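Larnier lança a Zistberg, uma cadeira que já vem montada

Ao fim de anos a enviar clientes para casa com um saco de parafusos e uma chave sextavada, fabricante de mobiliário experimenta outra abordagem

PARA DIVULGAÇÃO IMEDIATA

A Larnier, fabricante de mobiliário doméstico, apresenta em janeiro a Zistberg, uma cadeira de mesa de jantar que chega a casa do comprador em forma de cadeira. A caixa traz a cadeira, um cartão com os cuidados a ter e bastante papel pardo. Não traz manual. O departamento que os escrevia foi consultado e reagiu com dignidade.

A decisão nasceu de um inquérito feito a 1.073 clientes da marca, a quem se perguntou o que mudariam na coleção anterior. A empresa esperava opiniões sobre tecidos. Recebeu relatos de domingos perdidos, uma fotografia de um banco com as pernas viradas para cima e uma carta de quatro páginas sobre a peça F, que o remetente garante nunca ter existido. A peça F existe e está, segundo a Larnier, «normalmente no fundo do saco».

«Durante muito tempo dissemos que montar o móvel aproximava as pessoas do objeto», explica Vendula Kratochvíl, diretora de produto. «Depois lemos as respostas. Houve quem se tivesse aproximado bastante do objeto e se tivesse afastado do cônjuge.»

A Zistberg é feita em faia maciça, com assento ligeiramente côncavo e encosto de três travessas. Tem 82 centímetros de altura, medida a que se chegou depois de uma discussão interna que a empresa prefere não reconstituir. As uniões são coladas e encavilhadas na fábrica de Linddale, por profissionais que fazem isto durante a semana e que, ao sábado, se recusam terminantemente a ajudar os cunhados.

O transporte foi a parte difícil. Uma cadeira montada ocupa muito mais espaço do que uma cadeira por montar, facto que a Larnier conhecia e que o transportador fez questão de recordar em sucessivas reuniões. A solução foi tornar o modelo empilhável até quatro unidades. Viajam encaixadas umas nas outras, com feltro entre os assentos, e podem continuar assim em casa de quem só recebe visitas no Natal.

O desenho é do ateliê Rainer, que já tinha assinado para a marca um aparador muito elogiado e um bengaleiro de que se fala menos. O caderno de encargos cabia em meia folha: uma cadeira confortável durante um jantar com sobremesa, que não prendesse camisolas de malha e que não fizesse barulho quando alguém se levanta antes dos outros. A terceira exigência consumiu quase toda a primavera.

«Fizemos protótipos muito bonitos que guinchavam», conta Aqeel Afridi, responsável pelo projeto no ateliê. «Um deles ainda está na nossa cozinha. Ninguém consegue ir ao frigorífico à noite sem que a casa inteira saiba.»

Para os clientes que apreciavam a montagem (o inquérito encontrou alguns, e a empresa voltou a telefonar para confirmar), a coleção anterior continua em catálogo, com a peça F agora embalada à parte e identificada dos dois lados. Mantém-se também a linha de apoio telefónico, nos dias úteis, a partir das nove da manhã. Quem lá trabalha foi avisado de que o volume de chamadas poderá descer e aceitou a notícia com serenidade.

A garantia da Zistberg cobre a estrutura e as uniões. Não cobre a utilização como escadote, embora a Larnier admita, em privado, que todas as cadeiras do mundo acabam por servir para mudar lâmpadas. O cartão de cuidados recomenda um pano húmido, sabão neutro e alguma distância do radiador.
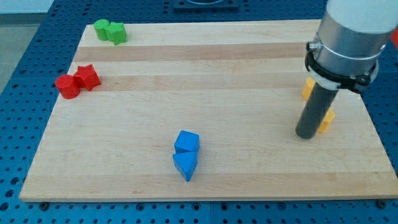
A Zistberg custa 149 euros por unidade e estará à venda nas lojas Larnier e na loja em linha, com entrega até à porta de casa; subir escadas paga-se à parte, como sempre. Além da faia ao natural, haverá versões pintadas. O número de acabamentos foi o único ponto em que todos estiveram logo de acordo: quatro cores, tantas quantas têm os blocos de brincar em cima da tábua de madeira clara, e a sugestão de vender as cadeiras pintadas aos pares também não é alheia à forma como quase todos eles estão agrupados. Quem quiser uma só cadeira pintada pode encomendá-la na loja, sem ter de dar explicações. Pedidos de amostras e de entrevistas devem ser dirigidos ao gabinete de imprensa da Larnier, em Linddale.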